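Guest room turnover tips, kitchen corner edition
May 2022

Quick one, guests checking in at the Hosangate place tonight. These are for anyone letting a room or small apartment short-term. Mostly things I got wrong first.

Check the fridge before you strip the beds

Open jars, half a lemon, leftover rice. Out. Unopened stuff with a good date can stay on the door shelf for the next people. Smell the ice tray too, it picks up onion like crazy.

Dishes: fewer, and not matching

Two guests, service for four. Any more and they use every plate before they wash one. I quit buying sets -- one breaks and then the other five look wrong. Odd bowls from the thrift store, diferent patterns, and a replacement never sticks out. 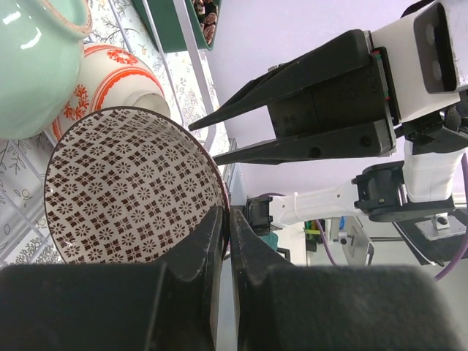
Bowl with little brown flowers all over the inside.

Kettle: white vinegar and water, boil, sit an hour, rinse twice. Do it between long stays. Guests won't complain about scale, they'll just mention it in the review.

Put the sponge in the trash. Every time. New one still in the wrapper by the sink.

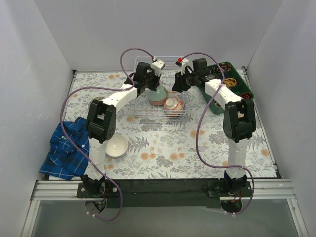
Keys and the late arrival

Lockbox code changes every stay. Text it the morning of, then again an hour before check-in, with the floor number. Pushpa Sisodia lets three rooms near the station and tapes the wifi password inside the wardrobe door, which I copied. Fridge magnets walk off.

Leave a hall light on. A plug-in night light is fine.
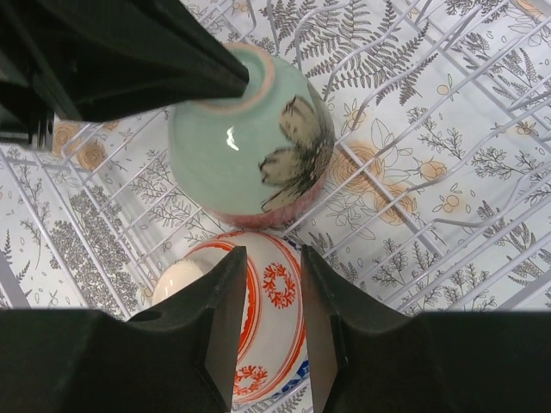
Check-out notes should fit on one card. Mine used to be a full page and nobody read past the parking bit. Now it's trash out, windows shut, key back in the box. Dishes get one line: wash what you used, bowls go upside down in the rack. Last thing on the card is my number, big print. Skip the laundry instrutions, you'll rewash everything anyway.

Spare sheets

Two sets per bed, plus one you'd be ok losing. White only, so it all goes in one hot load. Label the shelf by bed size or you'll be unfolding fitted sheets at 11 pm.

More soon -- need to go find the spare key.

Recent posts
Shower curtains that survive a full July
What Kenji Iwasaki keeps in his welcome basket
Do I need a second lockbox?
Getting the curry smell out of a studio
Luggage drop before check-in: yes or no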